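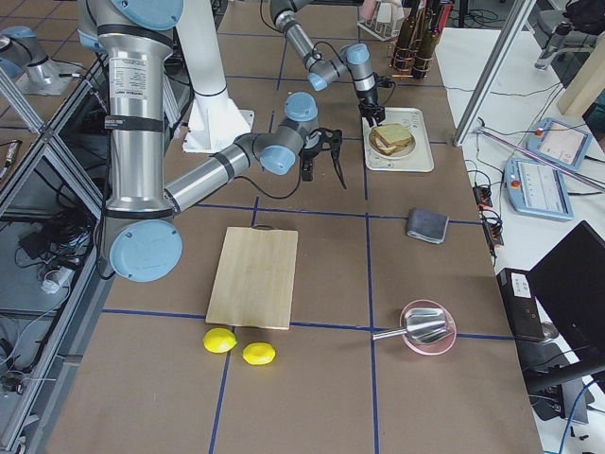
午饭,白面包三明治,圆盘子,下面垫着托盘。

六月。早上六点二十醒的,比闹钟早十分钟,干脆起来。外面下小雨,阳台的地湿了一半,昨晚收衣服收得及时,只有一条毛巾忘在杆子上,又洗了一遍。

昨天睡前把那本讲Erdős的书看到了第九章。看得慢,每天十来页,碰到有式子的地方就停下来,拿铅笔在草稿纸上抄一遍再往下走。昨天卡在拉姆齐数那一段,六个人里必有三个互相认识或者三个互相不认识,这个我上学时就会证,可是书里接着往下讲一般的下界,用的是随机染色,我看了三遍才明白他在算什么。意思是给每条边随便染红或者染蓝,然后算出现单色团的概率,只要这个概率小于一,就说明一定有一种染法没有单色团。没有把那个染法找出来,只说它存在。躺下以后还在想这件事,想着想着睡着了。

早饭是粥和咸鸭蛋。鸭蛋是上个月在Pretar那家铺子买的,一盒十个,还剩两个。这一盒偏咸,半个就够一碗粥。

八点出门,坐车去Bullel。路上把书拿出来看,车上晃,看不进去,又收起来了。靠窗坐着数了一会儿路边新栽的树,到第二个路口就数乱了。

上午的事情不多。把上周积的邮件回完,有一封是问旧资料放在哪个柜子的,我去翻了二十分钟,在最下面一层找到了,袋子上写的年份是错的,重新写了一张贴上去。顺手把同一层的其他袋子也理了理,有两袋是重复的,先放在一边,明天再看要不要留。

中午吃三明治。馅是淡颜色的,味道也淡,吃完又去倒了一杯茶。以前我中午一定要吃热的,今年开始无所谓了,吃得少下午反而不困。

下午一点到三点在改那份说明。原稿2000字,要求压到400字,我先删到一半,觉得已经没有可删的了,放下去走廊走了一圈,回来又删掉两段。写的时候觉得每句都有用,隔一会儿再看,有些句子是在重复前一句。最后是390多,没有超。交上去以后还没有回信。

三点半开始下大雨,窗户关上屋里闷,开了一条缝,窗台上进了点水,拿旧报纸垫着。雨下到四点多变小,我趁这时候走了,伞没怎么湿。

回来在Emis下车,去书店看了一眼。想找一本概率方法的入门书,店里只有一本,很厚,500多页,标价290。站着翻了前言和第一章,第一章讲的正好就是我昨晚卡住的那个下界,写法比我手上这本清楚,把组合数那一步拆开写了。犹豫了一阵没买,家里还有四本没看完的。记下书名,去图书馆查查有没有。

书店旁边的修鞋摊今天没出来,大概是下雨的缘故。那双棕色鞋的后跟又要拖一阵了。

买了菜:一把空心菜,两块豆腐,三个西红柿,一小块姜。西红柿比上星期便宜。卖豆腐的给多装了一点卤水,回来漏在袋子里,弄得姜上也是。

晚饭豆腐汤,炒空心菜,米饭热的昨天的。空心菜炒老了,下次早点关火。

饭后洗碗,拖了厨房的地。水槽下面那根管子还是渗水,接头的地方缠过一次生料带,管了一个多月,今天又有水珠。拿盆接着,明天去买个新垫圈,不知道尺寸,得把旧的拆下来带去。

七点半坐下来重新看拉姆齐数那一段。这次自己从头推。n个点的完全图,每条边抛一次硬币,固定k个点,它们之间的边全是同一个颜色的概率是二乘以二的负的k选二次方,再乘上选这k个点的方法数。只要乘出来小于一,就行了。推完对了一下书,一样。然后代了几个小的数进去试,k取三的时候得到的n是三,不太有用,真正的答案是六,差得远。k取四,得到的是六,真正的答案是十八。书上说这个方法k小的时候不好看,k大起来才有意思。我再往上代,算到k等于十,手算太慢,后来用计算器,得到整一百。

书里还写了他的生活,拎一只箱子到处走,住在别人家里,讲完一个问题就去下一家。年轻时读到这种故事很羡慕,现在读,想的是箱子里装什么,换洗的衣服够不够,牙刷是不是每次都带。他说每一个好的证明都在一本书里,数学家不必信神,但是应当相信那本书。这句话以前在别处也读到过。我自己没有做出过什么证明,最多是把别人的看懂,看懂的时候也高兴,今天晚上就有这么一下,在k等于四算完的时候。

草稿纸用掉了四张,有两张背面是旧的账单。把推导重新誊了一遍在本子上,左边留空,以后有想到的再补。誊的时候发现前面有一处不等号方向写反了,改过来。

九点多给阳台的薄荷剪了一次,太高了,被雨打得往一边倒。剪下来的插了三枝在水里,其余的晾在窗台。两盆葱长得不好,土板结了,周末换土。

本子上明天的事:
垫圈
图书馆查书
那两袋重复的资料
回说明的信(如果有)
米快没有了

第十章标题是素数,翻了一下,有二十几页,式子比前一章多。今天不看了。十点四十,关灯。

雨又下起来了,毛巾还在外面,起来收了一次。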